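Fitted Furniture, Short Course — Session 2 notes
Bathroom vanities: sizing, carcass, plumbing cut-outs, fixing. Handout version, tidied a bit after the August 8, 2022 run.
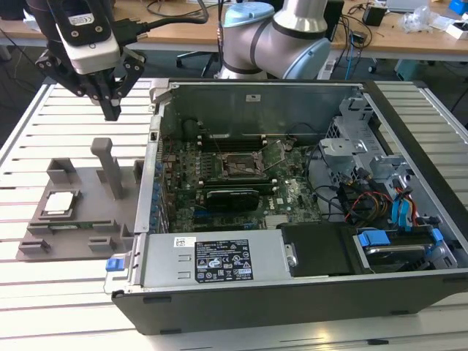

Before you start

Bring: tape, pencil, the Sorbridge spec sheet from last session, calculator or phone. Drawing paper supplied. Safety specs if you're staying for the bench part.

Session 1 was worktops. If you missed it, read the bit on overhangs first or the sizing section won't make much sense.

Terms we use all session

Carcass — the box. Sides, base, back rails, no doors.
Plinth — the strip at floor level. Sometimes called a kickboard.
Service void — gap behind the back panel or drawers where pipes go. Beginners forget it every time.
Scribe — extra width left on a panel so it can be cut to a wonky wall.
Upstand — the short raised piece at the back of the top.
Reveal — visible gap between door and door, or door and carcass edge.
Handed — a unit that only works one way round. Check before ordering!!

1. Measuring the room

Width at three heights: floor, top of unit, top of upstand. Use the smallest. Walls lean, older houses especially, and plaster corners bulge.

Depth next. Check the door swing. Check the shower screen swing too if it opens out. Stand where you'd stand to brush your teeth, then have somebody open the door.

Mark on your sketch:
- centre line of the waste
- height of the waste from finished floor (FINISHED, not the boards)
- hot and cold positions, which side
- isolation valves, can a hand get to them
- any sockets, shaver points, light switches
- skirting thickness
- window cill height if the unit runs under it

Floor level. Long spirit level on a straight batten. Find the high spot and work up from there. Units on legs are forgiving, units on a solid plinth are not.

Common mistake: measuring before the tiling. A tiled wall eats into the width on both sides, adhesive as well as tile. If the tiles aren't up, get one of the tiles and the trowel size and do the sum.

2. Choosing a unit type

Floor-standing. Easiest to fit. Takes weight on the floor. Hides the pipes if they come up through the boards. Harder to mop round.

Wall-hung. Looks lighter, floor runs underneath. Needs solid fixing, see section 6. Pipes must come out of the wall within the height of the unit or they'll show. People don't think about this until the floor's down.

Semi-recessed. Shallow carcass, basin sticks out at the front. Good for narrow rooms. Drawers are short, manage expectations.

Corner. Awkward. Door usually opens the wrong way for somebody. Only if there's no choice.

Worked comparison used in class: Gesten unit against the Negussie one, same nominal width. The Gesten has a full back panel, so you cut your own holes for the services. The Negussie has an open back with two rails. Quicker to fit, but less stiff before it's fixed and you have to watch it doesn't rack when you carry it. Neither is wrong. Depends on your pipes.

3. Basin and top

Types again quickly:
Inset — drops into a hole, rim sits on top. Forgiving of a rough cut.
Undermount — fixed from below, cut edge shows. Stone or solid surface only. Not laminate, edge swells.
Vessel — sits on the top like a bowl. Adds height, so the unit has to come DOWN. Take the bowl height off the comfortable rim height and that gives you the top.
One-piece — basin and top moulded together. No joint to seal. If it chips you replace the lot.

Tap holes. Single-hole mixer is standard on most ranges we cover. Three-hole needs more top behind the basin, check the depth. Wall taps need no hole at all but the spout must reach past the basin rim and land near the waste. Spout too short = water down the back of the bowl for ever.

Vessel basins want a tall mixer or a wall one. Check whether the tap is in the box. Often it isn't, nor the waste. Read the small print on the listing and write "incl" or "not incl" on your sheet next to each: tap, waste, trap, mirror, handles, wall fixings.

Slotted or unslotted waste: overflow in the basin means slotted. No overflow means unslotted. Get this wrong and it leaks or won't drain right.

4. Carcass and materials

Moisture-resistant board, faced both sides. Ply is better and dearer. Solid timber moves with the steam, fine for doors if they're framed, not so good for wide flat panels.

Edges matter more than faces. Every cut edge gets sealed. That includes the inside of pipe holes, which is where the water gets in. Two coats of varnish or a run of silicone round the hole. Don't skip it beacuse it's hidden.

Hinges. Soft-close cup hinges on most ranges. Three adjustments: side to side, in and out, up and down. Do them in this order: height, side, depth. Then go round again.

Drawers. Under-mount runners cost more and look cleaner. Side runners are easier to replace. A drawer under a basin needs a cut-out for the trap, U-shaped. If buying ready-made check the U lines up with YOUR waste and not the one in the brochure.

Handles. Template from a scrap of board, drill once, use it for every door. Tape on the face stops chipping. Drill from the front.

5. Setting out — worked example

Recess job. We'll do this on paper, all in millimetres, top panel only.

Back-to-front and side-to-side measured already. Basin is inset. Maker's sheet gives a cut-out centred left to right and set back from the front edge by 176.

Scribe allowance each side: 12
Rim overlap on the basin: 11

Steps:
a) Draw the centre line of the top. Then check it against the waste centre. If they don't agree decide NOW which one you're following. Usually the top, and bend the pipework.
b) Measure 176 back from the front edge, at two points. Join them.
c) Lay the paper template to that line. Tape it.
d) Draw round. Then draw a second line 11 further out. That's where the rim will finish. Nothing else can cross it, so no tap hole, no upstand, no scribe.
e) Add the 12 both sides for scribing. Don't cut it yet.
f) Turn the whole thing over in your head and ask if the front is still the front. (It gets someone every time.)

Now try with the basin offset to the left. What changes? Only the centre line. Setback and overlap stay as they were.

6. Fixing to the wall

Find out what the wall is. Knock, then drill a small test hole where the unit will cover it. Dust colour tells you plenty. Red or grey and hard going, masonry. White and then nothing, plasterboard.

Masonry — plug and screw, proper length, past the plaster and into the brick.
Stud with plasterboard — into the studs, or open it up and put noggins in. For wall-hung always noggins. Cavity fixings alone are not enough for a full basin plus someone leaning on it.
Tile on anything — tile bit, no hammer action till you're through the tile.

Pipes and cables: run a detector over it. They go straight up, down or across from fittings, mostly. Mostly isn't always.

Order of fitting:
Dry fit first, everything, nothing sealed.
Mark through.
Carcass out, drill, plug.
Basin fittings on while it's upside down on a blanket. Tap, tails, waste. You will not enjoy doing it from underneath.
Carcass back, level, fix.
Top on, basin on, sealed.
Connect up.
Doors and drawers last.

7. Sealing

Sanitary silicone, the mould-resistant sort. Surfaces clean and dry. Old silicone off completely, new won't stick to old.

Bed of silicone under the rim, then a neat bead where top meets wall. Cut the nozzle small. One pass, one smooth, leave it alone. Full cure time is on the tube, go by that, and no running taps meanwhile.

Plinth: seal the front bottom edge only if the floor gets wet mopped. Clip-on plinths stay clip-on, you'll want to get in there for leaks.

8. Mirror cabinets

Bottom edge above the tap with room to lift the lever. Centre on the basin, not the unit, if the two differ. Doors must clear any light fitting above. Recessed ones need a hole between studs, see what's in the wall first. The Flaltulik cabinet comes handed, hinge left or hinge right, and can't be swapped on site. Ask.

Anything with a light or shaver socket in it: electrician. Bathrooms have zones and we don't cover wiring on this course.

To do before Session 3

Measure a real bathroom, yours or one you can get into. Full sketch with everything from the section 1 list.
Pick a unit from the Sorbridge sheet that fits and say why, half a page.
Draw the top at full size on lining paper with the cut-out marked.
List what's not included in the box.

Session 3 is tall units and boxing in. The October group does the same session with the tiling part added, so if you're swapping over bring old clothes.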